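### 3.2 Survey of counter cleaning habits

We mailed the questionnaire to 266 households in Prarkley in August and received 220 completed forms. The form had two parts. The first asked which surfaces in the kitchen were wiped on the previous day and with what. The second asked how long the cloth or sponge had been in use and where it was kept between uses.

Povilas Kalniņš coded the open answers, and Laine Siliņa coded them again without seeing his codes. Where they disagreed, the stricter reading was kept. Forms that left the second part blank were dropped from the storage analysis but stayed in the counts for surfaces.

Cloths kept flat or wadded next to the sink were coded as "counter," and cloths hung over a faucet, rail, or hook were coded as "hung" (Figure 2). A further 40 households used paper towels only and were coded separately. We did not ask about the brand of cleaner. Stankevičius found that people often name the product they last bought, even when another bottle is in use.

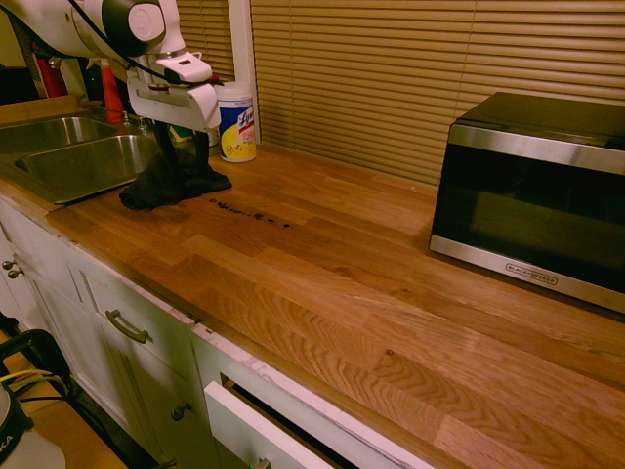
**Figure 2.** A dark cloth on the counter near the sink, with spots of dark liquid beside it.

Age of the cloth was recorded in weeks. Answers such as "a while" were treated as missing.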